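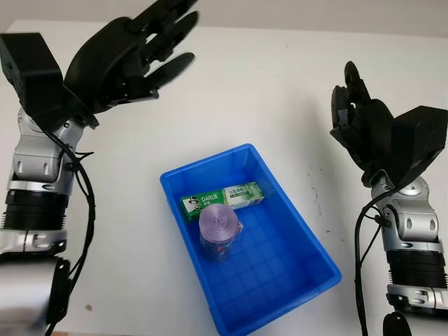

Taming the Junk Drawer (and Its Cousins)

Every house has one junk drawer that everybody admits to and three more they don't. Ours had reached the stage where it opened two inches and then growled. If yours does the same, slide a long butter knife in flat, press down on whatever is sticking up (a whisk, in my case, which had no business there) and pull slowly.

Empty the whole thing onto a bed. I know the table seems more sensible, but you can eat dinner next to a pile of batteries for a month. You can't sleep on one.

Start with the keys. I had 31 of them and own two doors. Try each key in every lock you've got, put a dab of nail polish on the ones that turn, and drop the rest in an envelope marked October or whatever month it is. When that month comes back around and you haven't opened the envelope, out it goes.

Batteries next. Old and new ones look exactly alike, so buy a cheap tester. Girish Khurana, my neighbor on Lodhi Street, tests his by dropping them on the counter to see if they bounce. I have watched him throw away good ones this way for years. Keep the 9-volts in their packaging or put tape over the terminals, and never let them roll around with paper clips or steel wool.

Rubber bands: keep a dozen. Twist ties: fewer than you think. Takeout soy sauce is not an heirloom.

For dividers, skip the fancy bamboo inserts, which are always half an inch too wide. Cut-down cereal boxes work fine. Measure the inside of the drawer at the back as well as the front, especially in an old house. Mine narrows toward the back like a coffin. Line the bottom with a scrap of shelf liner so things stop sliding forward every time you slam it.

Bigger stuff, like the flashlight and the packing tape, goes in a plastic bin on a closet shelf. Go with a small one. A big bin is a junk drawer with handles.

If the drawer still sticks once it's empty, rub a plain white candle along the wooden runners. Metal ones want a wipe with a dry rag and a little silicone spray. Cooking oil will work beautifully for a week and then turn to glue. Ask me about the spring I spent chiseling out the drawer under the toaster.

Next time: the cabinet over the fridge, once I find the stepladder.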